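Fiber & Needlework > Crochet > Beginner Help

My blanket is turning into a triangle, please help!

Posted by Marcela Kuruc in March
600 views

Hi everyone! I taught myself to crochet over the winter and I am completely in love with it. I've made dishcloths, a slightly odd hat and a scarf for my sister, and now I've jumped into a real blanket, all in double crochet, back and forth in rows. I'm using Erano worsted, which comes in skeins of 355 yards, and I have seven of them, so I'm committed.

The trouble is that it gets narrower as it goes. The bottom edge is lovely and wide and the top is clearly not. I laid it on the floor last night and both sides slope in. I don't feel like I'm skipping anything! The stitches in the middle look even and I'm pretty happy with my tension (for once).

The pattern says to chain 3 at the start of each row and that the chain counts as a stitch. I think I understand that, but maybe I don't? Also, the slanted part is already a good evening's work. Do I have to rip it all out, or can I add stitches on the next row and get back to the right width? I'd love to save it if there's a way.

Thank you!! This board got me through the hat.

zevska wrote:

Count your stitches. You're losing them at the ends, everyone does. Put a marker in the first and last stitch of every row and you'll be fine. I wouldn't add them back in, it'll bulge.

Also could be your hook. What size are you on? I went up a size on mine and it got wider.

Marcela Kuruc replied:

It's a 5.5 the whole way through, same hook. I did count after your post and I'm down at least one on every row. So you're right, but I still can't see WHERE I'm losing it!

J. Szczepańska wrote:

Oh, I know this blanket! I made the same one, also a triangle, and I was so proud of it until I tried to fold it. Please don't be discouraged, because if your middle stitches look good you've already done the hard part.

I'd bet a whole skein that it's the turning chain. When the chain 3 counts as a stitch, it does two things to you, and you have to watch both ends of the row. At the beginning, the chain is already standing on top of the first stitch, so your first real double crochet goes into the second stitch. Most people get that part. Then you come all the way across to the other end, and the very last stitch of the row has to go into the top of the chain 3 from the row before. It doesn't look like a stitch. It leans away from you and curls up a bit, and it's so easy to work into the last "proper" double crochet, feel finished, and turn. Do that every row and you lose one stitch each time, on alternating sides, and that's why you have a slope on both edges.

Try this before you touch the blanket. Chain 17 plus two more, put your first double crochet in the fourth chain from the hook, and work across. You'll have 17 stitches with the skipped chains counted as one. Now do a few rows and slip a marker into the top chain of the chain 3 the moment you make it, while you can still see it. When you come back, the marker is where your last stitch goes. Pull it out, stitch there, turn, chain 3, mark it again. Use a light color if you can, dark yarn hides everything.

About saving the slanted part: I'd rip back. I know! But adding several stitches on one row gives you a step in the edge, and a border won't really hide it. Find the last row that has the full count, put a marker there so you don't go too far, and pull gently, winding the yarn into a ball as you go. Worsted holds up very well to being pulled out once or twice. You'll get that evening's work back faster than you think, because your hands know the stitch now.

If chain 3 keeps leaving you a gap at the edge, chain 2 is fine too. The Kernport library group where I learned all does it that way and their edges are gorgeous — just stay with one way for the whole blanket.
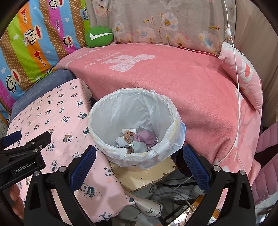

Practice swatches are worth making even when they're ugly, so do as many as you need before you go back to the big one. Keep the first one that comes out with straight sides, tie a tag on it with the hook size, and let the others go. I'm not sentimental about it, and there's an orange-brown scrap down in the bottom of the wastebasket with the crumpled tissues to prove it. Do come back and show us the blanket when it's wide again, I want to see the color!

Related in Beginner Help
- Chain 2 or chain 3 for double crochet?
- Border is ruffling, what did I do
- Joining a new skein in the middle of a row
- How do I count rows in dark yarn?
- Foundation chain too tight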